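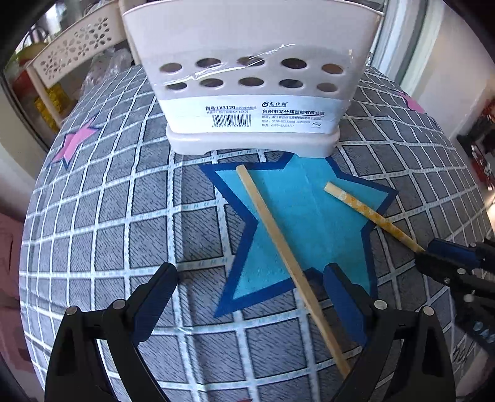

## 4. Setting up the chopstick caddy

1. Cut the cling film and peel it off. Keep the label - the item number is LX3120.
2. Wash the caddy in warm water with a little dish soap. Rinse and air dry for 20 minutes.
3. Sort the chopsticks into pairs by pattern.

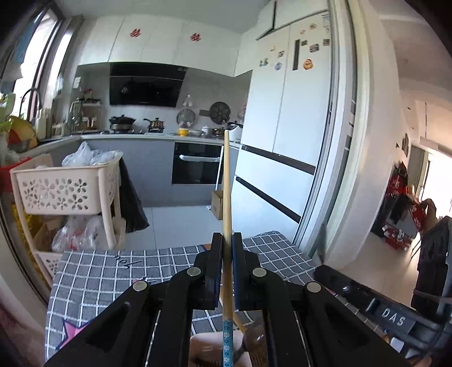

4. Hold each chopstick upright and lower it in - thick end down.

**Caution:** Do not put the caddy in the oven or on the stovetop.

**Note:** Spoons can share a holder with chopsticks.

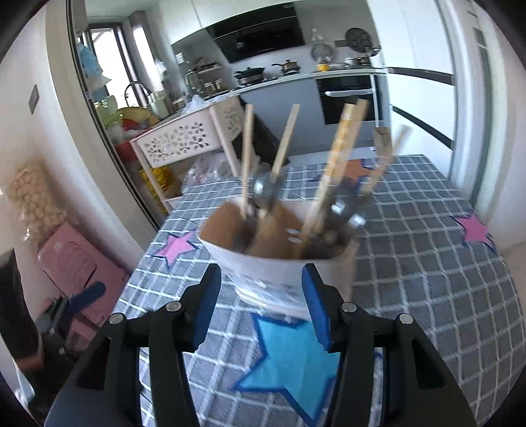

*Chopsticks and metal spoons in a white holder*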